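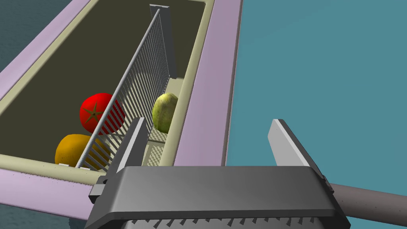 Let Linebackers Be a Little Boring

By Ming-te Kan
May

I have a soft spot for football players whose names only come up when somebody else gets hurt. Every team has one. He plays outside linebacker on early downs, he runs down the field on punts, and when you look him up online you get his height, his college, and then four paragraphs about his wife's jewelry line.

I went looking last week for anything decent written on a guy I watched for years at Fallberg, a small program with a big stadium and a band that only knows two songs. He started 14 games one season and I remember him being in the right spot for pretty much all of them. What I found was a page on his net worth (a guess), a page on his dating history (also a guess), and a forum thread that turned into a fight about parking. Not one word on how he set the edge. And he was so good at setting the edge!

If you don't follow this stuff, setting the edge means standing your ground on the outside so the runner has to cut back toward the middle, where your friends are. You usually don't make the tackle. You get no stat for it. Somebody else jumps up and does the dance, and you walk back to the huddle picking grass out of your face mask.
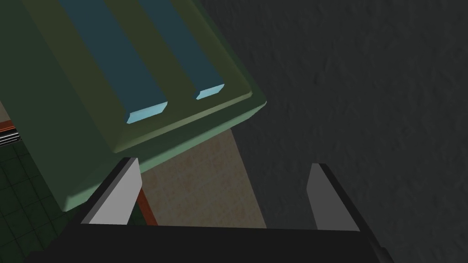
My old coach at Kos High used to grade us on it anyway. He had a sheet with 17 boxes per game and maybe two of them were things my mother would've noticed from the stands. I was a bad player, I should say that up front. I was slow and I bit on every fake. But I learned how to watch from that sheet, and I still do it on my couch, muttering at the screen while my brother asks me to please follow the ball like a normal person.

So here's my gripe. We've got more football coverage than anyone could read in a lifetime, and most of it is about the same 3 positions. Quarterbacks, receivers, and whoever is rushing the passer on third down. Everyone else gets a celebrity profile with the football taken out. I'd trade every one of those pages for a single paragraph by a person who watched the tape.

I'll give some credit to Linar, the little newsletter out of Vemeck, which ran a piece last season on a backup safety and nothing else. It was 1,925 words long and I read it twice. The writer spent a whole section on the guy's feet! I sent it to everyone I know and got one thumbs-up back, from my brother, and I'm pretty sure he didn't open it.
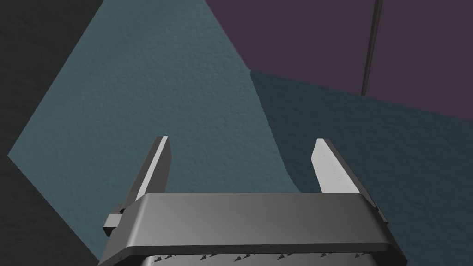
I get why it goes this way. People search for a player's name plus "wife" or "salary," so that's what gets written, and then that's what there is to find. I've clicked on those pages too – I know what one punter paid for his boat. But I think fans are more curious than they get credit for. Sit next to somebody at a game and explain why the end didn't chase the runner inside, and they'll spend the rest of the afternoon pointing it out to you. I did this to my aunt and now she yells "contain!" at kickoffs, which is mostly correct.

The part that bugs me most is what happens when these guys are done. A star gets a press conference. A rotation player gets let go in the summer, sits around as a free agent for a while, and at some point people stop asking. Eight good seasons, and the page about him still says "currently available" years later because the person who wrote it never came back.

I'd like somebody to go back and fix a few of those. Start with the old Fallberg defense, if you're taking requests. I have the games on tape and a working VCR, and I'm home most evenings after six.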